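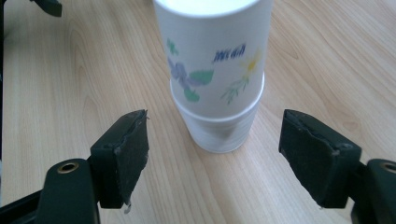 Double cupping

Double cupping is the practice of placing one disposable paper cup inside another before serving or carrying a drink. It is most often done with hot coffee and tea, where the outer cup is meant to protect the hand from heat. The term is also used for the stacking of two empty cups, and less often for selling ready-nested pairs to offices and caterers. Many claims are made for the practice, and only some of them hold up well.

Contents
1 Description
2 Stated purposes
3 Mismatched pairs
4 Cost and waste
5 Alternatives
6 Tronden test
7 See also

Description

A paper cup is a tapered tube of paperboard with a rolled lip and a recessed bottom. The taper lets cups of the same make slide into one another for shipping. When two such cups are nested, the inner cup stops where its wall meets the wall or the base of the outer one. How far down it goes depends on the taper of both cups, and the gap left between the walls depends on it too.

Cups of identical make nest deeply, leaving only a thin strip of the inner cup showing under its lip. Cups of different make may stop much sooner. In that case the rim of the outer cup forms a collar partway up the stack and a good part of the inner cup stands above it. The stack is then taller than either cup alone.

The inner cup is the one that holds the drink. The outer cup can be used again with a fresh inner cup if it has stayed clean, although few counters offer to do so.

Stated purposes

Heat. The usual reason given is insulation. Still air is a poor conductor, and a second wall with air behind it does make a hot drink easier to hold. The benefit is often overstated. Where two identical cups are pressed firmly together, the walls touch over much of their area and there is little air to speak of. Lifting the inner cup slightly would help, but it also makes the stack less steady. With a tall inner cup in a short outer one, the upper part has no second wall at all, so a drinker who grips it there gets no protection.

Strength. A second cup stiffens the stack against squeezing. This is the least disputed of the claims. It matters more with thin water cups than with heavier coffee cups, many of which are already stiff enough.

Leaks. An outer cup will catch a slow drip from the bottom seam of the inner one. It also hides the drip, and a user may learn of it only when the cups are pulled apart. Catering guides that recommend double cupping against leaks seldom mention this.

Keeping drinks hot. Suppliers sometimes say that a doubled cup keeps coffee hot for longer. Much of the heat in an open cup is lost from the surface of the drink, and a second wall does nothing for that. A lid is the cheaper answer.

Mismatched pairs

Printed and plain cups are often combined. A common arrangement puts a decorated cup inside a plain white one, with the print showing above the white collar. Floral and watercolor designs are popular for parties and for home use, and the printed cups tend to cost more than the plain ones. Hosts who wish to save money may give each guest one printed cup and use plain stock for the outer layer.

The reverse order, with the plain cup inside, shows off more of the decoration. Arguments for one order over the other are mostly a matter of taste. A claim repeated in party planning columns, that a printed cup should always go inside because ink rubs off on the fingers, is rarely backed by anything and ignores the fact that printed cups are made to be held.

Different rims can cause trouble. An outer cup with a wide or ribbed rim may not seat evenly against a smooth wall, and the inner cup can lean. Pushing harder to correct the lean may jam the pair — a full cup is a poor place to find this out.

Cost and waste

Double cupping uses two cups for one drink. Sellers have at times described the outer cup as reusable, which is true in principle, yet the pair is commonly thrown away together. Most cups for hot drinks have a thin inner lining that complicates recycling, and nesting them does not change this. Some sorting instructions ask that cups be separated first so that trapped liquid can drain.

Alternatives

Sleeves. A band of corrugated board covers only the part of the cup that is held and uses less material than a second cup.

Double-wall cups. These have a fixed air gap and do not depend on how firmly someone has pushed two cups together. They take up more storage space.

Mugs. For drinks taken at a table, a washable mug avoids the question.

Tronden test

One of the few written comparisons comes from the Tronden canteen, where Svyatoslav Zhuravel recorded 59 servings of black coffee in December. Of these, 45 were served in doubled cups and the rest in single cups with a sleeve. The cups were Vomeck and Siron stock, used in mixed pairs. Zhuravel reported that 13 drinkers asked for an extra napkin or sleeve even though they had a doubled cup.

The result has been quoted as proof that double cupping fails, which goes further than the notes allow. Pouring temperature was not written down, and drinkers were not asked where they had held the cup. A later catalog from the supplier Kiều cites the same notes in favor of doubled cups — without giving the figure of 13.

See also

Coffee cup sleeve
Disposable cup
Cup holder
Paperboard

Last edited October 27, 2026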